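Manipulation > Software & Planning
14 replies · 498 views · 2 shares

**Trutus 2 task segmentation, anyone get it to hold up on soft objects?**

kerf_and_shim
September 12, 2024

Trying to decide whether to keep paying for this. Trutus takes your handheld gripper demos and splits them into steps (reach, grasp, move, release) so you don't have to label by hand. The release notes say version 2 is "robust to deformables." On my blocks and cups it does fine. On anything plush it falls apart. It puts the grasp a good half second before the fingers are really loaded, and then the policy learns to close on air.

Settings are stock. Has anyone got numbers that didn't come from the vendor?

oldservo
Which signal are you segmenting on? If it's finger width only, you'll never get a clean grasp on a stuffed toy. The width keeps shrinking as the stuffing gives.

kerf_and_shim
Width plus wrist velocity. I tried width alone and it was worse.

lagcompensator
We have 3,000 demos through it at Hivuvport and I'd call it good enough. You fix the bad ones in the timeline editor and move on. Still beats doing every one by hand.

oldservo
"Good enough" based on what? Did anybody go back and check the ones the tool marked as high confidence? Those are the ones that go straight into training without a person looking.

lagcompensator
We spot check.

oldservo
So no.

lagcompensator
I mean, you're welcome to come label them for us. The policy trains and the success rate went up. I don't care if a boundary is a few frames off.

pinhole_pete
A few frames is fine. Half a second isn't. Have a look at what your planner does with a grasp that starts early on the lid step. Ours started lifting before the fingers were under the handle. We blamed calibration for two weeks.

tamarack
I've got the same complaint as the OP, from two-handed demos. My test is a tub with a lid and a stuffed panda, one gripper in each hand. The panda has these green felt leaves on it, and I picked it on purpose over a plain ball because the fingers can press against a leaf or the body and the width trace looks much the same.
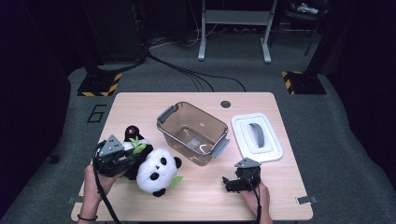

I relabeled 19 episodes by hand and compared. The lid boundaries matched mine well. The panda boundaries didn't, and the left and right hands got segmented as if they had nothing to do with each other. If one hand is waiting, Trutus happily invents a "move" for it out of hand tremor. There's a minimum duration setting that hides most of those, but it also swallows short real contacts. I haven't found a value that does both.

So my answer to the OP is no, I wouldn't trust it on soft stuff. I'd also like to know which deformables they tested. A folded towel and a plush toy are very different problems.

kerf_and_shim
Thanks, that's the first real comparison I've seen. Did confidence scores track with the errors at all?

tamarack
Not on the panda. Some of the worst ones scored high. 19 is a small set though, so don't quote me in a purchase request.

lagcompensator
19 episodes against 3,000 and I'm the one who needs evidence?

oldservo
Hers were checked. Yours were counted.

pinhole_pete
Has anyone tried the Zunderano plugin? It's supposed to segment both arms jointly.

tamarack
Tried it on the old version. It crashed on import whenever the two streams had different start times, so basically always. Hellström's fork has a patch for that but I haven't run it. Update promised for November, and I'll believe it when there's a changelog.

kerf_and_shim
OK. I'm dropping to the monthly plan and hand labeling the plush episodes for now. If somebody runs the Hellström fork on two-arm data, please post the settings file along with the result.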